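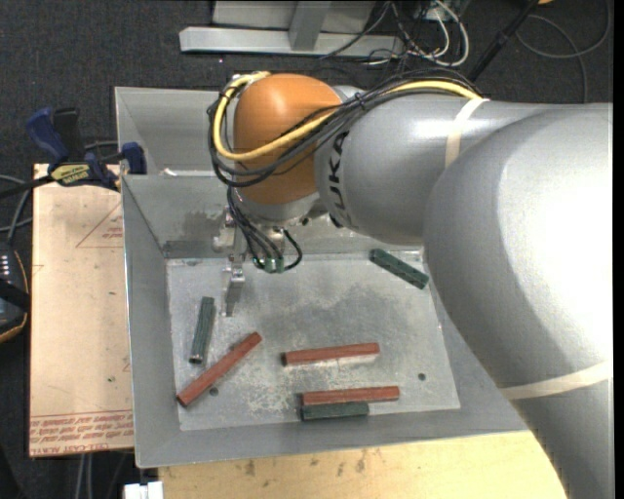 According to Aldana Gaete, the floor of a storage bin should be judged before its walls, as small items spend most of their time lying on it and a dented rim seldom harms the contents.

Figure 2. Grey sheet-metal bin with sloping walls and a thin rim.

3.2 Condition of the bins

The survey followed that advice. Bins in use at the Hanis and Mercado stores were emptied in March, wiped with a dry cloth and inspected under the ordinary room lighting. Staining and scuffing were recorded separately. In the bin shown in Figure 2 the flat floor carries darker grey stains near the middle, while whitish, speckled scuff marks lie towards the lower left and centre. Both were entered as surface wear.

Nearly 300 bins were examined, of which seven were withdrawn for sharp edges. Staff at Mercado asked whether stained floors should be repainted. The authors advised against this for bins holding bare wood, as flakes of paint may cling to the grain. Washing is treated in Section 4, together with the question of liners.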